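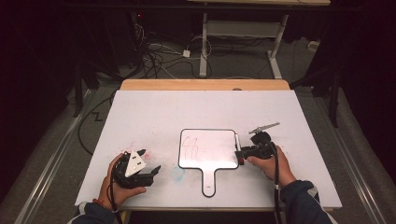
Teaching a gripper to write on a small board

The whiteboard task was supposed to be the easy one. The group at Flolter had already done cups, lids and folded cloth, and a marker on a board looked like a week of work. It took most of January.

"Everybody thinks writing is about the tip," says the researcher who ran the sessions. "Most of our trouble came before the tip touched anything."

The method is simple to state. A person works with a black gripper in each hand and does the task the way the robot will have to do it, with two fingers per side and no wrist tricks the arm can't copy. The recordings go straight into training. No robot is needed until the policy is ready to test, and the project, which the group calls Pamance, collected 389 demonstrations that way.

They started with long strokes, then loops, then wiping. The early recordings were too neat. "I was slowing down without noticing," she says. "The policy learned to be slow and it also learned to hover. It would sit just over the board and wait." The second batch was done at normal speed, with bad starts left in.

Regrasping was the other problem. A marker lying flat has to be picked up close to where it will be held for writing, or it has to be turned in the fingers afterward. The first policy grabbed wherever it could reach and then pushed the barrel crooked against the board. So the group recorded 100 extra pickups with nothing after them - no writing at all, just the approach, the close and a short lift. She calls this the dullest work she has done at Flolter.
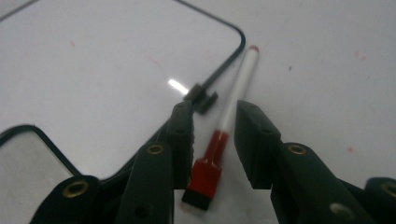 Did the extra pickups help?

They did more than any change to the model. Before them, the robot got a usable grip and finished a stroke in 20 out of 47 trials. With them added and nothing else touched, it was 38 out of 47, on the same board and the same table.

She is careful about what that number covers. All the trials used one kind of marker, and a stroke was counted as finished if it left a continuous line, however ugly. Letters were not scored. "You could not read most of it," she says. "I can't read some of mine either, with those things in my hands."

Holding the board steady is still weak. In the demonstrations the person corrects for a sliding board early, often before the slide is big enough to see on video, and the policy reacts late. A test at the Fliltmont site, on a smoother table, went badly for that reason. The group has since begun logging finger force on the holding side, but those runs have not been trained on yet.

Asked what she would do differently, she says she would record the pickups first and keep them in their own set from day one. Sorting them out of the longer recordings later took two people several days - and some clips were cut in the wrong place and had to be dropped.

The next round adds capping and uncapping. She expects the cap to be harder than the writing.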